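Skoltum two-arm sorting bench: a review after six months at work

Posted June 2024

We run a small returns and refurbishing shop for toys and kitchen goods. Boxes come in from three retailers with everything mixed together, and somebody has to take it all out, look at it and put it where it belongs. Until December that somebody was one of five people on the sorting tables. Now two of the tables still have people at them and the third job goes to the Skoltum bench.

I supervise the sorting side. I did not choose the bench and I don't get anything from Skoltum for writing this. My colleague Femi Sani runs it on most shifts, and a good part of what follows comes from Femi's notes.

What you get

The bench is two arms, the table, a curtained enclosure, the cameras and a license for Drotura, the software that runs the picking. Setup took us two days. The first was spent on leveling and on getting the enclosure square, which the manual covers in half a page. It deserves more. The floor space is larger than the brochure suggests once you leave room to walk behind it, so measure that too.

How it handles mixed goods

Small flat parts were my main worry, and they turned out to be one of its better areas. Tiles and game pieces get picked up by the edges and moved over a pot or bowl without much fuss. Bulky things are slower. With a big pot on the table, the arm has to come in steeply to get over the rim, and Drotura cuts the speed when it does that.

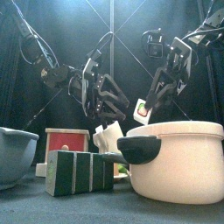
Speed

A careful person is faster. On a batch of 100 mixed items, Femi finishes well ahead of the bench, and so does anyone else on the team. The bench makes up for it by running through lunch and shift change. Over a full day it handles 2000 items on easy stock, meaning blocks, cups and play food. On crowded tables with cookware and cords it does far less, and we stopped giving it cords at all in the second month.

Dropped items are logged, and the log is easy to read. What the log won't tell you is whether the item was damaged. Someone still has to check, and we now keep a mat and a lamp next to the bench for that.

What changed for the people

This is the part I would have wanted to read before we bought it. No one was let go. Two people moved from sorting to repair, which pays a little better, and both had asked for it before. The work left on the sorting tables got harder, though. The bench takes the easy stock, so the people get the broken, sticky and tangled stuff all day. Garba Idahosa brought this up at a shift meeting in the spring and he was right. We now hold back some easy boxes for the tables and rotate every two hours.

Running the bench is also a job of its own. Femi lays out the table, watches the first few picks, clears jams and writes down anything odd. We had planned on 20 minutes of attention per shift. It was closer to two hours at the start and it is 40 minutes now. Skoltum's training was one video call. Ask for a visit in person and get it in the contract.

The noise is low. People standing nearby complained more about the black curtain, which makes that corner of the room gloomy. We added a lamp on the aisle side.

Layout matters

Drotura will accept a crowded table, but the results are better if tall things go at the back and low things in front. Femi usually puts the kettle and the iron toward the far side and keeps pots, pans and plates near the front edge.
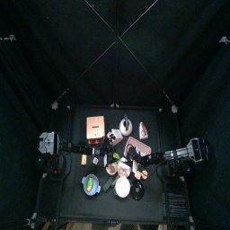
Both arms working on a mixed batch of toys and kitchenware, with the kettle and iron at the back.

Compared with the others

We tried the Uzor single-arm unit for three weeks before this. It was cheaper and simpler to clean, but it had trouble with anything that needed to be moved out of the way first. Nurik quoted us for a conveyor system that was too large for our building, so I can't say how it performs.

Support and running costs

Phone support is good in the mornings and slow after that. Finger pads wear out and you should order spares with the bench. We have replaced ours twice. The Drotura license renews every year, and the price is not on the website.

Rating: four out of five. I took off a point for the training and the setup manual. If your stock is mostly light and dry and you have someone who wants to learn the machine, it is worth a trial. Talk to your sorting crew before it arrives and decide together who gets which boxes.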